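Home > Entryway > Shoe Storage > Setup Guides

Horkside Two-Tier Shoe Rack: Setup and Use
Section 3. Assembling, placing and loading the rack 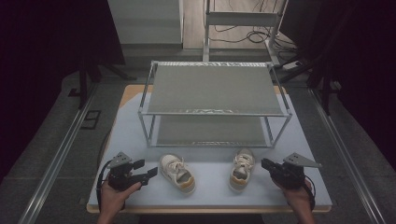 Fig. 3. Rack assembled, upper and lower shelves fitted, with a pair of children's sneakers.

Read this section through once before you start. The steps apply to the standard Horkside rack and to the Drellness version, which has the same frame and a different shelf color.

3.1 Before you begin

Lay out the parts on a clean, flat surface. A table is easier on the back than the floor. You should have four posts, 2 fabric shelves, the front and back rails for each shelf, the side bars and a bag of end caps. If anything is missing, do not force the rack together with what you have. Contact the store with the batch code from the carton flap.

No tools are needed.

3.2 Assembling the frame

1. Slide a front rail and a back rail through the sleeves of the first fabric shelf. The seams face down.
2. Push the side bars into the rail ends until they stop.
3. Fit the four posts to the corners of this shelf. This will be the lower shelf, so leave only a short length of post below it.
4. Prepare the second shelf the same way and lower it onto the posts.
5. Press down on each corner in turn. Go around the rack twice.
6. Push the end caps onto the bottoms of the posts.
7. Stand the rack up and check that all four posts touch the surface. If it rocks, loosen the corner that sits high, set the rack down again and press that corner home.

Note: The fabric may look slack at first. Pull the front and back rails gently apart to take up the slack before you press the corners down.

Caution: Keep fingers clear of the corner joints in step 5.

3.3 Choosing a place

Put the rack on a hard, level floor, close to a wall. Leave enough room in front to take shoes out without dragging them over the rail. Thick carpet lets the posts sink unevenly and is not recommended.

A rack for small children can stand on a low bench or table while they learn to put their shoes away, provided all four posts are well back from the edge.

Caution: Do not let children climb on the rack or pull themselves up by it.

3.4 Loading the shelves

1. Knock loose dirt off the soles.
2. Tuck laces inside the shoe so they do not hang through to the tier below.
3. Set shoes down in pairs, side by side, toes toward the back.
4. Put the heaviest shoes on the lower shelf. Boots that are too tall for the space between the tiers should go on top, toward the middle.
5. Keep children's shoes on whichever tier the child can reach.

Space the load evenly from left to right. If the fabric sags in the middle, move a pair to the other tier.

Note: Wet shoes should dry on a mat first. Damp fabric stretches and may mark.

3.5 Care

Wipe the frame with a soft cloth, damp if needed, and dry it afterward. Shelves can be taken off and washed by hand in cool water. Hang them flat to dry. Do not bleach, tumble dry or iron.

Check the corners again after the first month and whenever the rack has been moved.

Replacement shelves and end caps: see page 71.

Filed under: Shoe Racks & Benches, Assembly Help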